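Work and Automation, Unit 4 handout
Case: the refurbishing line at Sellen
Prepared by Ásdís Bundgaard

Read this before the seminar and bring it with you. The discussion points at the end are what we will use for the first half of the session. The second half is for your own workplace reports.

1. Background

Sellen takes in used office computers, mostly desktops, from companies that are replacing their equipment. Machines that can be resold are tested, cleaned and repaired. The others are stripped for parts. For most of its history the company did all of this by hand at long benches, with one technician taking a computer from the pallet to the shelf. A technician opened the case, decided what was worth keeping, pulled the parts, tested them and filled in the sheet.

Two years before the case was written, the company bought a robot cell through an integrator called Skakell. It was meant for the stripping work only. Repair stayed at the benches and has remained there.

2. How the work is divided now

The job that used to be one job is now several. A person at intake checks the computer, takes off the side cover and decides whether it goes to repair or to the cell. The cell works on the open case with an arm and a two-finger gripper. A second person, called the cell operator, watches the work, clears faults and finishes whatever the arm has left undone. Testing is a separate station at the other end of the room.
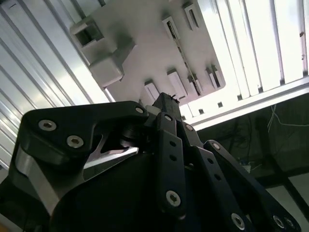
The operator's job did not exist before, and the first job description for it was a single page written by the integrator. It listed the start-up procedure, the stop procedure and the fault codes. It left out most of what the operators now spend their day on: deciding when to step in, when to let the arm try again, and when to send a case back to intake as unsuitable. That knowledge was built up on the floor during the first months. Some of it is now in a binder kept at the cell. The rest is passed on by talking.

In interviews, the operators described the work as easier on the hands and harder on the attention. Bench technicians used to complain about cuts from sheet metal and sore thumbs from connectors. Those complaints have dropped. What came in their place was tiredness from watching, along with a feeling of being tied to one spot. An operator can't walk over to a colleague with a question while the cell is running.

3. Why the inside of a computer is hard to automate

Students who have only seen car plants on film tend to expect identical parts arriving in identical positions. Used computers are different. Every manufacturer lays out the case its own way, and previous owners have added cards, moved cables and lost screws. A motherboard is crowded. Memory slots and expansion slots sit close together, small capacitors stand up between them, and cables run wherever there was room for them. A skilled technician moves a cable aside without thinking about it. For a robot, the same cable is a problem someone has to plan for.
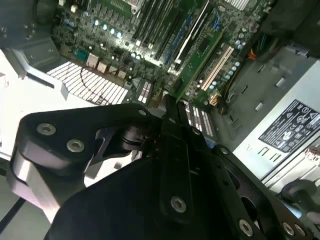 The practical result at Sellen is that the easy computers go through the cell and the awkward ones go to people. Management counted this as a success, and in terms of throughput it was. The bench technicians saw it differently. Their day used to be a mix of simple and difficult machines, and the simple ones were a kind of rest. With those gone, the bench work is difficult from morning to evening, but the target per shift was at first left where it had been. It was lowered only after the technicians raised it with their supervisor.

Remember this when you read the Chaudhary chapter. She calls it the leftover problem: whatever the machine can't do becomes the human job, whether or not it makes a good job when put together.

4. Skills and pay

Pay grades at Sellen were tied to bench skills. The cell operator was placed one grade below a bench technician, on the argument that the arm did the skilled part. Both of the first 2 operators were former bench technicians and kept their old pay. New hires did not. You therefore had people doing the same work on different grades, and this was still unsettled when the interviews ended.

Training is the other open question. New operators learn the cell without first learning the bench, and the older ones doubt that a person can judge a bad grip on a memory module without ever having pulled one by hand.

5. For discussion

Who should write the job description for a new role next to a machine, and when?

Should a target change when the mix of work changes? Who has to prove that the mix has changed?

Would you require bench time for cell operators? Consider the cost as well as the benefit.

Written reports are 500 words. Hand them in on paper at the start of the session.

Related items
Unit 3 handout: Scanners and pick rates in the warehouse
Unit 5 handout: Scheduling software at Skemovia
Reading list for Units 4 to 6
How to interview people about their work
Workplace report: instructions and grading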